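3.2 Residual items after unloading

Items left in the drum after a load has been declared finished are a minor but persistent source of error in household laundry records. A diary entry of "unloaded" is normally taken to mean that every item has moved to the next stage, whether line, rack or dryer. Lazarević treats the two as equivalent and assigns the whole load a single transfer time. We recorded them separately.

The Grestwood sample comprised 502 loads, of which 390 were washed in front-loading machines. Top-loading machines were excluded from this part of the analysis, as the view into the drum depends strongly on the height of the person unloading. Participants entered the time at which they considered the drum empty and then checked it a second time before closing the door. Anything found at the second check was logged as residual, with its type, color and position. Position was coded as rear wall, side wall, floor or door lip. Items caught between the door and the rim were coded as door lip regardless of how far they extended into the drum.

Small cloths were logged as residual more often than shirts, trousers or bed linen. Two properties of the load appear relevant. The first is size: a small piece is easily carried inside a larger one and may drop out during removal. The second is contrast with the drum. A white or pale gray cloth lying on bare steel is harder to pick out in a dim utility room than a cloth in a saturated color. Where a pale item and a bright item lay in contact, they were entered as separate items but as one position (Figure 2). 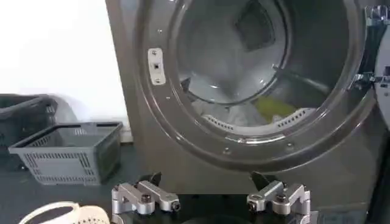

9 min read

Figure 2. White and yellow-green cloths in contact at the bottom of a front-loading drum. Position code: floor.

The coding of touching items was revised once. In the Peltthorpe pilot they had been entered as a single bundle, and the number of pieces could not be recovered from the diaries afterward. Mark Anthony Estrella recoded the pilot entries for which a written item list was available; the remainder were dropped. Overlap between items was not graded, and folded and crumpled pieces were treated alike.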